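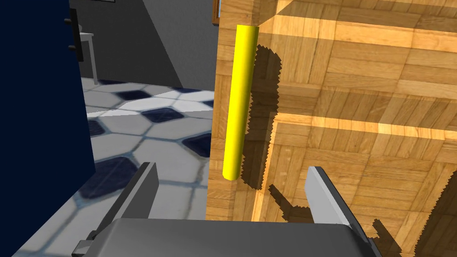

# Preview screening

A preview screening is a showing of a movie before it opens to the paying public. I've been keeping this article going on my own film wiki for a while now, so expect opinions mixed in with the facts (I can't help it, I love these things!).

## What counts as one

People use the words loosely, and I used to as well. A *test screening* is held while the movie can still be changed, and the audience fills out cards afterward. A *press screening* is for reviewers. A *sneak preview* is sold or given away to regular moviegoers a few days or weeks ahead, with the finished cut. A *premiere* is the fancy one with the carpet and the speeches, and I'd argue it belongs on a page of its own, but most readers land here looking for it, so in it stays.

## How the seats get filled

Free previews are nearly always overbooked. Distributors know that plenty of people who grab a free pass won't show up, so they hand out more passes than there are chairs. At the Stululside, my local two-screen theater, the big room seats 802 and I have still been turned away at the door with a printed pass in my hand – get there early, is all I'll say.

Paid previews work like any other ticket, with the takings often folded into the opening weekend total. That makes comparing openings a real headache, and I've given up arguing about it on the talk page.

## Comment cards

Cards usually ask for an overall rating, whether you'd recommend the movie, and which parts dragged. Some screenings keep a small group behind for a chat, too. I was once in a group like that for *Nerell*, a slow family drama, and there were 23 of us talking over each other about the ending until the lights went down for the next show. I said it was too long. The version that opened in April was 6 minutes longer!

## Embargoes

Reviewers are normally asked to hold their reviews until a set date. Regular audiences may be asked to keep quiet as well, and phones are sometimes sealed in pouches at the door. Spoilers get out anyway, usually on the ride home.

## Small distributors

Outfits like Zistus can't fill a big house, so they tend to book rooms of 100 seats or fewer and invite film clubs. These are my favorites, because you often get a question session afterward. The Noguchi film club has its own list for these, and members get an email the week before.

## See also

- Test screening
- Film premiere
- Limited release

*Last edited 11/03/2023*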